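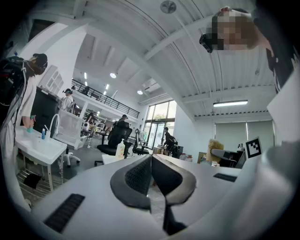
Moving the Trullis app server to the new host

February, notebook page 3 (continues from the install notes)

Picked up where I left off. The base install on Skerkport went in clean last time, so today was the config: the HTTP front end, the plugin, session storage, then a first deploy of the Nerkel application.

Front end

Copied the old httpd config over as a starting point and cut it down. Most of it was rewrite rules for paths we dropped two versions ago. Kept the ones for /nerkel and /reports. Left the rest in a file called old-rewrites.txt in my home directory in case someone asks.

The plugin file has to be regenerated on the new host. I tried copying it first and the front end started fine but sent everything to the old server. Requests looked good in the browser, and I only noticed when nothing was showing up in the new access log. Regenerated, restarted the front end, and the log started filling.

Ports: the app server wanted 9080 and something already had it. It was the monitoring agent, which was set up by hand on this machine and not written down anywhere. Moved the agent. Sushil Bhatt has the agent configs, so I sent him the change.

Startup

First start failed with a permissions error on the transaction log directory. The install script makes it as root and the server runs under the wasrun account. Changed the owner, second start was fine. Start time was 73 seconds cold. Restarting right after was faster but I did not write the number down.

Heap is still at the default. I want to see it under load before I touch it.

Session storage

The old server kept sessions in memory, so every restart logged everybody out. Pointed the new one at the Dhillon database. Needs:
- the driver jar in the shared lib directory, not in the application
- a data source with its own login (used sess_rw)
- the sessions table, which the server creates by itself if the login is allowed to. Ours is not, so I ran the create script by hand.

Test: logged in to Nerkel, restarted the server, reloaded the page. Still logged in. Did it again with a half-filled form and the form data was gone, but the login held. I think that is how the form is written and nothing to do with the server. Ask the Nerkel people.

Load

Ran the small load script from my desk machine. 18 threads, over 3000 requests in total. No errors from the front end. A few slow ones near the start, all on the /reports path, and then it settled. The connection pool hit its limit for a short time in the middle of the run. Pool max is 10 here and I can't find what it was on the old box - the admin console there shows a blank, which could mean default or could mean the console is broken again.

Log from the run is in /var/tmp/load on Skerkport. It gets cleaned out, so copy it if you want it.

Things that are wrong or not done

Time zone on the new host is UTC, old one was local. The nightly report job will run at the wrong hour unless we change one or the other. I would leave the host alone and change the job.

The certificate is the self-signed one from the install. Request for the real one is in.

Log rotation is set for the app server but not for the front end. Same pattern should work, I just ran out of afternoon.

The stop script hangs if the database is down. Killed it by hand once. Have not looked at why.

Sushil asked if we can run both servers side by side for a while. We can, as long as the report job is turned off on one of them. If both run it we get double mail.

Next

Find the old pool setting. Rotation for the front end. Rerun load with the pool at 20 and write down the slow paths this time. Back up the profile directory before any of that.

4:40 pm, server left running, agent back up on its new port.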